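### 4.2 Vein contrast and the reporting of stains

The second question concerns reported stains. In Section 4.1 we showed that households with marble counters report fewer stains per year than households with plain white quartz, even though marble takes up oil and acid far more readily. The result runs against the bench tests in Section 3 and needs an explanation before the survey data can be used to set cleaning intervals.

The survey returned 3,424 usable forms from the two towns, Trivstead and Gratalholm. Each form recorded the counter material, the supplier, the year of installation, the sealing history, and any stain the household had noticed since the previous November. Forms that named a material the supplier did not sell were dropped before the count was made. Most of the marble in Trivstead came from Saraç, which delivers its slabs sealed on the top face only. The Gratalholm marble came from several smaller yards, and its sealing history is less complete.

We consider two explanations. The first is that owners of marble take more care: they wipe spills sooner, use boards and mats, and reseal on schedule. The second is that stains on marble are harder to see. A mark left by tea or cooking oil has soft edges and a low contrast with the stone around it, and on a slab that already carries gray bands it may pass as part of the pattern.

To separate the two, every slab was graded for vein contrast on a scale from 1 to 10. Grading was done by Dae-han Bae from flat samples supplied by the yards, under a fixed lamp, without access to the survey forms. A repeat grading of a subset, carried out after the first set had been put away, moved no sample by more than one step. Slabs graded 9 or 10 have dark, well-defined veins over most of the surface. Slabs graded 1 or 2 look nearly plain at arm's length.

If care were the main cause, reported stains should fall with sealing frequency and show little relation to grade. The data show the reverse. Within each sealing group, the number of reported stains drops as vein contrast rises, and the drop is steepest between the plain slabs and those in the middle of the scale. Above the middle the curve is nearly flat. Sealing frequency has a smaller effect, and in the Gratalholm sample it cannot be told apart from zero.

Home visits support this reading. In 15 households we inspected the counter under a low side light, which makes changes in gloss easy to see, and compared the marks with the survey form. Owners of low-grade slabs had reported nearly every mark we found. Owners of high-grade slabs had missed many of them, including etch marks beside the sink that were plain to the touch. Several took part in the inspection and agreed that the marks were new -- they had taken them for veining.

A laminate printed with a marble pattern offers a useful check, as it does not absorb oil at all. The Feswood laminate counters in our sample were graded on the same scale. Their owners reported few stains at any grade, and the slope seen in natural marble was absent. We take this as evidence that the slope is not produced by a general unwillingness to report marks on patterned surfaces.

Color plays a part that the single grade does not capture. Gray and charcoal veins on a white ground (Figure 4) hide tea and oil marks well but do little to hide turmeric or tomato, which differ from the stone in hue as well as in lightness. Gold-veined slabs behave the other way around. Too few of them were present in either town for a separate fit, and they are pooled with the rest in Table 3.

**Figure 4.** Rendered marble countertop: white ground with soft gray and charcoal veining.

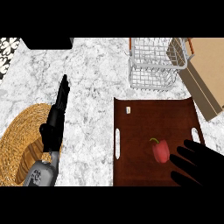 The pooling is likely to weaken the slope slightly, as a gold-veined slab with a high grade can still show a tea mark clearly. Removing the gold-veined slabs and refitting gave the same order of effects, and the full set is kept in what follows.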